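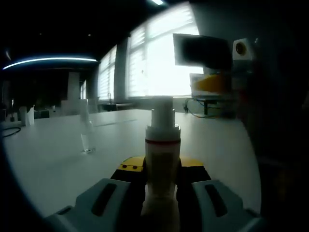 How to clear and clean a big shared table

I don't believe in cleaning systems. I have sat through Radomír Šťastný's explanation of the Sadell method, which has 16 stages and a wall chart, and the table looked much the same afterwards as it does when I do it in 10 minutes before lunch. What follows is the short version, for a large white table that several people treat as a shelf.

What you need

A spray bottle, two cloths, a bin and a small box. Plamomine sells a cloth "for white surfaces" in packs of 21. I bought a pack in October and can't tell them from the old ones, except that they shed more.

Step 1: Rubbish first

Tissues go in the bin, and so do paper cups once you've looked inside. Clear plastic cups need a closer look, as people drop small things into them and then forget. Don't stack them until they're empty.

Step 2: Move what stays

Bottles, phones and the plant go to one end. Some guides tell you to lift each item, wipe under it and put it back. Try that on a table this size and you'll have given up by the halfway point.
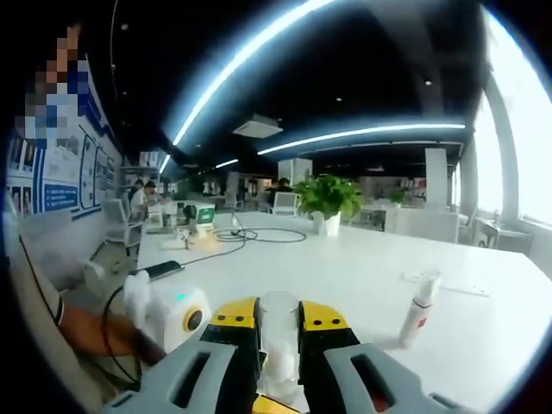 Reading time: 2 min

Step 3: Cables

Cables are where I part company with the experts. You can coil them, label them and buy Schouten clips at 99p each, and they will still be a heap by October next year. Unplug what you're allowed to unplug, lift the rest in one go and wipe beneath. Keep the spray well away from any socket strip — use a cloth that's barely damp there.

Step 4: Spray and wipe

Spray the cloth, never the table, if there's anything electrical within reach. Start at the far side and work towards yourself in long overlapping strokes. Follow with the dry cloth. The Unell leaflet says to let the cleaner "rest" on the surface first. I've tried it both ways and found only that it leaves streaks.

Step 5: Put back less

Return the plant to the middle. Phones go back to their owners. Anything unclaimed goes in the small box, and the box goes under the table until someone asks for it.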